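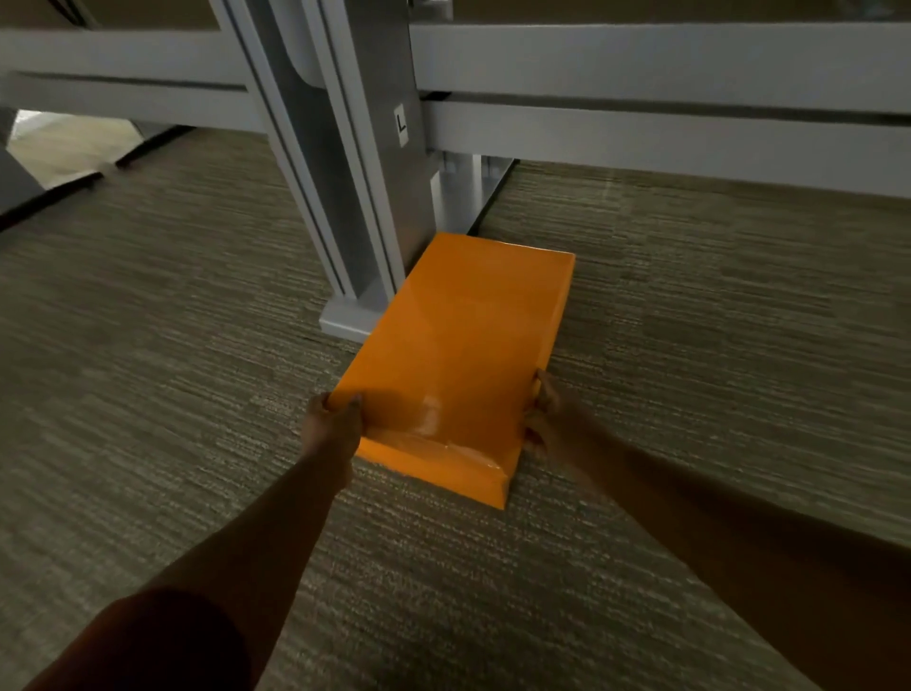

Manon, your question about grip labels has no good answer yet. The guideline says "two-handed, sides" and then goes quiet about what counts as a side. Take the orange parcel on the carpet: left hand on the near left corner, fingers over the top and thumb underneath, right hand pressed against the side. I'd call that a corner grip plus a side grip. The Grasisau tool offers me one menu for both hands, so I picked "other" – as I have for 449 clips out of 3718. The model is going to become very good at "other."

I'd like a separate label for each hand before the October batch. If Caron says that breaks the export, let it break on a small set first. I can relabel 90 clips and send them to you.

Shiny wrapping stays in, please. Clorau can learn to live with glare.

Rukhsana

Manon Bergeron wrote:
> Rukhsana, do we label the grip once per clip or once per hand?
> I have 7 clips where I can't decide, and the guideline is
> no help. Also, are we dropping parcels with highlights on them?
> Manon

Print this message
E-mail this message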